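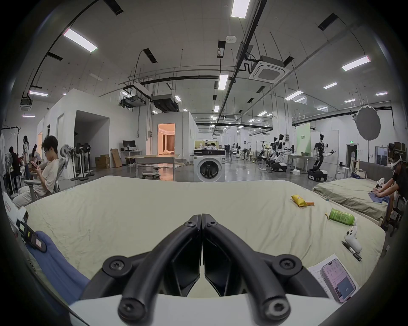 Somebody wrote to us back in January that their bed had been a desk, a wardrobe and a snack cupboard all week, and could we please make it a bed again by teatime?

Yes! We could, and we did, and I still think that's the best description of our work anyone has sent in. Hello, I'm Leena Saarinen, and Urnow is my little tidying business. We come to your share house, your studio, your spare room that's also an office, and we clear the flat surfaces with you. Beds and mattresses mostly. Tables too, if you ask nicely (you don't have to ask nicely).

I started out doing whole houses under the name Saarinen Home Help, and I was pretty ordinary at it, if I'm truthful. I'd get stuck into somebody's linen cupboard at nine in the morning and still be sitting on the floor with the pillowcases at lunch. What I loved was the bed. Everything lands there - the phone, the pen you were chewing, a page of printed notes, a game controller, half a packet of something, a drink bottle lying on its side. Yesterday's clothes over the edge. It's all stuff you're using, so it doesn't feel like mess, and then it's eleven at night and you're shoving it onto the floor with your foot.

So in the end I dropped the linen cupboards and kept the beds, and the name changed to Urnow.

How a visit goes

A standard visit is 20 minutes per bed, and we'd much rather you stayed in the room. You don't need to help, though. Plenty of our customers sit in their chair and scroll, and that's fine by me, as long as I can yell out "pen, keep or bin?" and get an answer. Housemates are welcome to carry on with whatever they're doing at the other end of the room.

Cloth comes up first. Shirts, trackies, blankets, that towel. You can't see what's underneath until it's off, and I've met a lot of earbuds that way! We pick it up by a fold and lift slowly so nothing small goes flying, then give it a look over. Clean goes on the hanger, everything else goes in the wash pile. If you don't have a wash pile you'll have one when we leave. 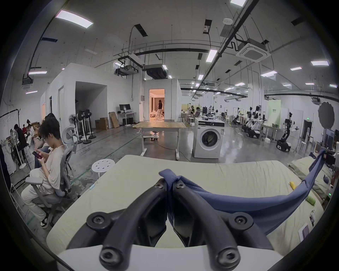 Blue cloth up, small things on the mattress.

After that it's the little bits, and for those we use the Hakisis, our own shallow tray with a lip on it. I drew the first one on the back of a power bill. Food and wrappers go on one side, electronics on the other, paper underneath. Pens wherever they fit. We carry the tray to you, you sort it on your lap, and we smooth the sheet while you're at it. Opened snacks get a peg. Drinks get stood up with the lid done tight - I'm a bit of a bore about lids, ever since a mattress in my own house and a bottle of cordial.

We don't throw anything out without asking and we don't read your papers. Phones go face down on the tray, unless you've told us you're waiting on a call.

Where to find us

We're in Peten, in the old bakery building up the hill, and there are 6 of us now, which makes morning tea a squeeze. We've got about 200 regular households on the books, a lot of them students and people who work from the bedroom, and we're happy to do shared workrooms where there's a daybed or mattress in the mix. Those are some of my favourite jobs, with cords and boxes and fans and people all over the place and somebody always needing to step past you.

If you're further out than the river, give us a ring before you book and we'll see who's driving that way. Our box number is 3767, Peten, for anyone who likes to pay by cheque (you know who you are, and I like getting the mail).

New bookings go through the form on the Visits page. Put down how many beds, whether there's a dog, and where we should park. Mornings fill up quickest. If you only want the tray, the Hakisis comes in grey or green and you can pick one up from us at the bakery any time before four.

Leena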